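Raluca Ursu
okay so today's job is the card holder. I have been putting this off since August

my regular wallet got so fat it wouldn't close, so everything that isn't a bank card moved into one of these little snap ones with the plastic sleeves. great idea! except I then never looked in it again

found so far: a Munteanu bakery stamp card (one stamp short!!), a library card from when I lived in Primumdale, and 3 gym passes for a gym I went to, um, twice

also a gift card with $70 on it. SEVENTY. I bought my own birthday boots with real money like a fool

new rule: if I haven't used it in a year it goes in the drawer, and if the drawer card is expired it gets the scissors

the thin clear sleeves are the annoying part, they crease if you so much as look at them and then the cards snag going back in. any tricks? I tried pressing them under a cookbook overnight, meh

anyway I do love the sage green, and the stitching on it, so it's staying. snap open, going through it sleeve by sleeve

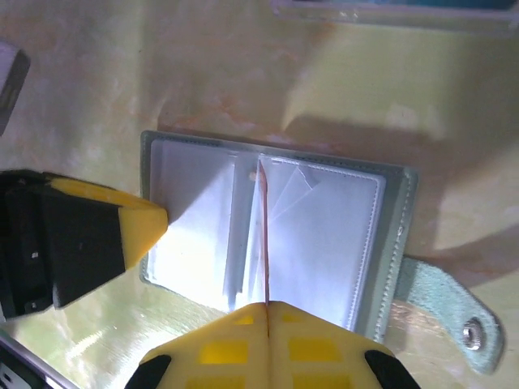 Anjana Mridha
Go get that last bakery stamp before you sort anything else! And for the creases, I leave an old card in every sleeve so they stay flat.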